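Unit 4 handout: daily care of the two-arm cell

These notes cover the Beler cell, from power-up to the end-of-shift log. Read them before your first turn on it. The wiring diagrams are in the Unit 3 handout and are not repeated.

1. Power-up

Check that both emergency stops are released and that nothing is resting against either base. Switch on the left controller, wait for the ready tone, then switch on the right. If you start them together, the second one often misses the network handshake and has to be restarted. Let both arms run the slow warm-up program for 2 minutes with nothing on the table.

2. Cables

Look at the cable to each gripper with the arm folded, then again with it stretched forward. There should be slack at both ends of the travel. A cable that pulls tight when the wrist turns will fail inside the jacket first, and you will see it as a gripper that drops out at one angle and comes back at another. Log the angle.

3. Fingers and table

Wipe the fingers with a dry cloth. Check the screws on the brackets with the short hex key. Wipe the table too, and run a fingertip along any seam or crack. If you can feel an edge, tell the instructor before running a pick near it.

4. Reach check

Put one small box near the center of the table and bring both grippers toward it at low speed. Stop short of contact.
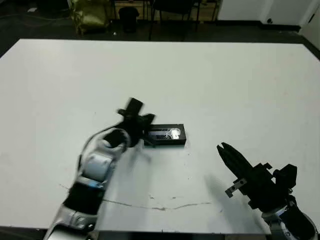

Mihret Habte asked whether the check still counts if only one arm gets to the box on the first try. It does not. Both arms have to reach their stop points in the same run, or the zero on the slower one may have shifted. Redo the zero and start step 4 again.

5. Gripper force

Set the force to 50 on the controller scale for light boxes. Do not raise it to cure a slipping grip. Clean the fingers first, then check that they meet evenly.

6. Service interval

The wrist joints are inspected every 800 hours. The counter read 355 at the start of October, so the inspection will fall to next term's group. Grease and spare finger pads are in the drawer marked Lernar.

Before the lab: copy the log headings into your notebook and bring the short hex key. Questions about the controllers go to Kidus Workneh.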